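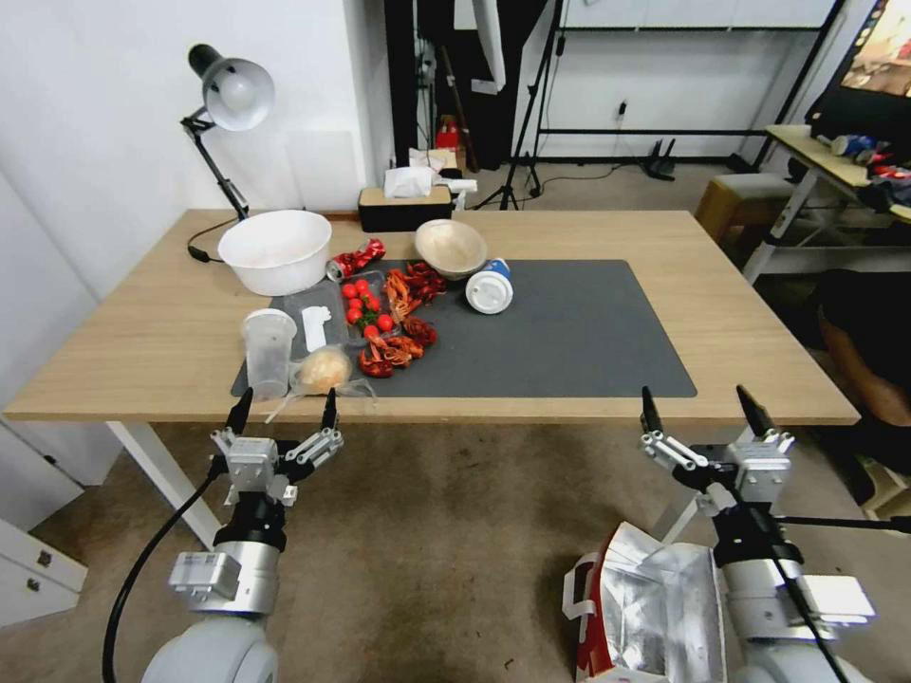 **Do I still need to know how to clear a table if the arms are going to do it?**

Keep the know-how, because you'll be the one setting up the job, sorting out the odd cases and finishing whatever gets left behind.

I get asked that one a lot at Lockwood, where I've looked after the break rooms and the shared kitchen for years. We started on the Zostiveck system in May, and my day looks pretty different now! Less wiping, more sorting and thinking ahead. So these are my tips, in no order at all, for anybody whose workplace is about to do the same.

## Before you start a table

- Pour out the drinks yourself. Cups and cans go over easily, and a half-full soda on a desk mat means twenty minutes with paper towels.
- Decide what's food and what's trash. A bread roll still in its bag is somebody's lunch. A crushed can is done. People know that without thinking, but you have to spell it out in the task list (I keep mine taped inside a cupboard door).
- Move anything with a cord back from the edge. Lamps especially.
- Put the big bowl where both arms can get to it. Ours spent a whole week too far back before I caught on.

## Messy food

Crayfish, crab legs, chicken wings, anything with shells or bones: line the table first! Butcher paper is cheap, and you can roll the whole lot up at the end. If it has already landed on a mat, scrape first, then warm water with a squirt of dish soap, then a wipe with half a lemon for the smell. Don't start with the lemon. I did, and got a lemony fish smell that hung around for days.

Cherry tomatoes are better left in their tray, stems and all. Loose ones roll, and a stepped-on tomato in carpet is a job for cold water and a lot of blotting.

Clear plastic is the thing I'd plan around. Trays, cups, lids, they're all hard to tell apart on a pale tabletop, for me too when I'm tired. A dark mat underneath helps a whole bunch. Ours are plain gray and I wouldn't go back.

## What it's done to the job

I was nervous, I'll admit it. The notice came round with a lot of numbers on it (499 tables cleared in the trial, 91 flagged for a person to look at) and I read it as 499 reasons to send me home. My hours stayed the same, though the work moved. I do the flagged tables, I write the task lists, and I spend more time in a chair beside the table than I ever have, which my knees like. What I don't love is how quiet it got. Wiping down used to be when we all chatted, so now a couple of us take our coffee in there on purpose.

Ask for training time on the clock. We had to push for it and we got it. Ask who gets called when a cup spills at 4:45, too, and get the answer in writing.

## Odds and ends

- Rastora cloths, the thick ones, hold up to hot washes. Skip the fabric softener, it stops them soaking anything up.
- Keep a tissue box on the table and don't let it get tidied away. People want it.
- Empty insulated lunch bags the same day and leave them unzipped overnight.
- The Nuswood building does its stools with a damp cloth and then a dry one. I've copied them and the rings are fading.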